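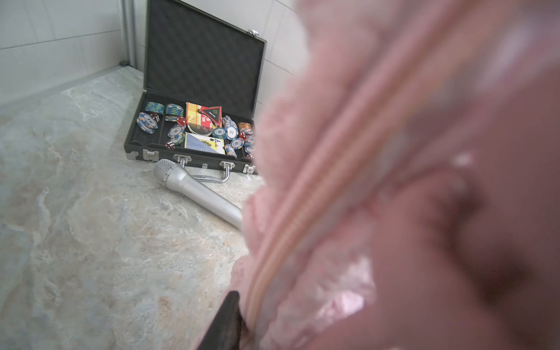
Flollidness is a grasping method from the Ciltska group, and I ran it on our arm in Storkville for most of July. It plans each grip from the wrist camera alone, with no depth sensor.

Soft things are where it does best. Over 50 trials with fabric and plush items it dropped 3, against 17 for the planner we had been using. Small hard items such as dice and poker chips are still a weak spot, and shiny metal slows it down.

Setup took me an afternoon. Jairo Ríos wrote the install notes and they are clear, apart from the calibration page. Worth trying if you handle mostly soft goods.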